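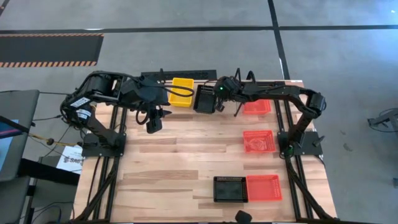
Tharun Fernandes

Every fall I get the same itch to put things in baskets, and this October 2024 newsletter seemed a fine excuse to share it with you. I'm fond of the plain plastic kind, in yellow, red and black, and I have strong feelings about spreading every last one of them out on a table before deciding where any of it will live. It looks like a terrible mess for a while (my family at Neluvholm can tell you!), but you do get to see what you own, and you find out which ones nest and which ones only pretend to.

My own rule is simple enough. Yellow is for things that have to leave the house this week, black is for cords and batteries and other dull necessities, and red is for whatever the grandchildren are into. Once that's settled, up they go on a shelf in a single row, with the colors kept together so that even a sleepy person can put the tape back where it came from. I did let one red basket sit inside another on my shelf back in August, and I've been meaning to deal with it ever since.

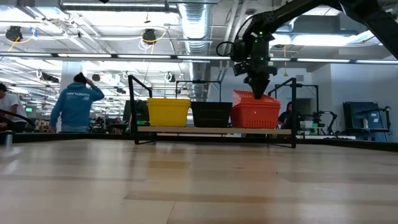

Sastry wrote in to say that color is all very well until you run out of yellow, and that a strip of masking tape with a word on it has served the pantry at Stitby for 8 years without a single argument. I may have to try it on the black ones, where the batteries keep wandering off among the cords.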